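Ticket 37: La factura en PDF sale sin tildes ni eñes
Estado: resuelto
Producto: Morkura Facturas
Abierto el 29 de septiembre de 2021

Hola a todos, y gracias de antemano por la paciencia, que ya sé que me enrollo. En Cesetti llevamos años con Morkura y estamos encantados, pero desde la última actualización los PDF salen con un cuadradito donde debería ir la eñe (y ya os imagináis la gracia que les hace a los clientes que se apellidan Muñoz o Ibáñez). En pantalla todo se ve perfecto, el fallo aparece solo al exportar.

He probado a reinstalar el programa, a cambiar de impresora y a exportar desde otro equipo con la plantilla Lundgren, que es la que usamos siempre. Nada, sigue igual. Con la plantilla básica, en cambio, las tildes salen bien, y eso me tiene despistada.

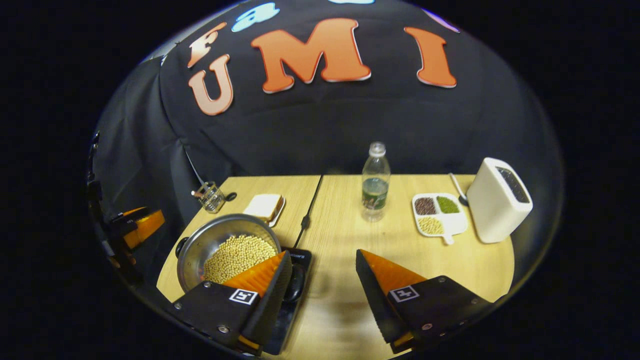
Adjunto 1. Letras FUMI sobre la tela negra, detrás de la mesa.

Respuesta de soporte

¡Hola! Muchísimas gracias por contarlo con tanto detalle, da gusto recibir tickets así. Lo de la plantilla básica nos ha dado la pista. La plantilla Lundgren usa la fuente Hemance, y la versión 2 de esa fuente se instaló incompleta con la actualización. Prueba esto, por favor:

Cierra Morkura del todo, también el icono junto al reloj.
Ve a Ajustes, Plantillas, Fuentes y elimina Hemance.
Pulsa Restaurar fuentes y espera a que la barra llegue al 100 %.
Abre una factura antigua y vuelve a exportarla.

El adjunto ha llegado bien.

Respuesta del cliente

¡Funciona! He vuelto a exportar 9 facturas y todas llevan sus tildes y sus eñes, qué alegría. Lo único, que a mí el botón me aparecía como Reparar fuentes, por si queréis corregirlo en la ayuda. Por mi parte podéis cerrar el ticket, y un abrazo enorme.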